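Plallska Simulation Gallery: The Cup and Rack Fault

Posted December 1, 2024

This page covers the fault we had in the two-arm cup task, which most of the Plallska group has heard about by now and which a few people at Bilex have asked us to write up. The task is simple to state. One arm picks up a cup, carries it to a wire rack and sets it upside down over a peg. The other arm stays low and out of the way until it is needed to steady the rack. We run it in simulation first, and only then on the real cell at Kustmont.

In June we started a batch of 3000 simulated runs on a new build of the motion planner, which we call Virk. The batch finished without a crash and the summary page was green. A second check on the joint logs told a different story. In 12 of the runs, a link of the carrying arm had passed through the rack on the way to the peg. The rack did not move and no contact was reported, so the scoring script passed every one of them.

The cause was in the scene file. The rack has two shapes: the one that gets drawn and the one used for contact. Someone had rotated the drawn rack to match the Kustmont cell and left the contact shape at its old angle. For the gripper it made little difference, as the pegs were close to where the planner expected them. The elbow was another matter. It swings low on that side of the table, and it was being kept clear of a rack that was no longer there.
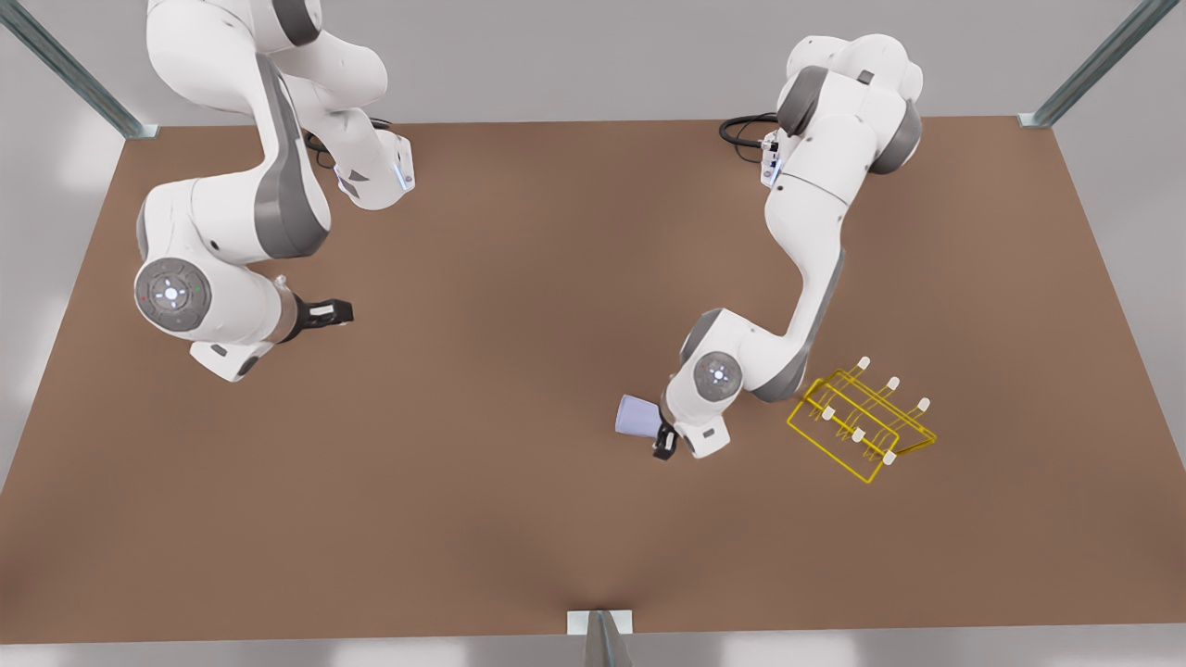 Cup task in simulation. The left arm has the cup, with its elbow close to the yellow rack. Right gripper empty.

The arms are labeled from the robot's own side, so in this view the left arm is the one on the right. That has caused mix-ups in bug reports before - please write "robot left" or "robot right" when you file one.

On real hardware the same path would have put a moving link into a wire rack with a cup in the gripper. The Kustmont cell has a force limit that should stop the arm, but we don't want to depend on it for something the planner is supposed to catch. The cell was held for 2 days while we went through the scene files. No run from the bad batch was ever sent to it.

What we changed:

The contact shape is now built from the drawn shape when the scene loads. You can no longer turn one without the other.

The scoring script reads the distance between every arm link and every fixed object. Before, it looked only at the gripper and whatever was in it.

Any run that brings a link too near the rack is marked for review, even if the cup ends up on the peg.

The robot right arm is checked as well while it waits. It was not involved in this fault, but it had the same gap in its checks.

We went back over older batches with the new script and found 7 more runs with the same kind of overlap, all from the week the rack was turned. They have been taken out of the training set. If you copied that set before the fix, pull it again.

One item is still open. The power and signal cables on the arms are drawn but have no contact shape at all, so the planner can't tell when one drags over the table or catches on a rod. Bilex has a rough model of the cables that slows the simulation down a good deal. We are testing it on short runs and will add pictures to this page when there is something to show.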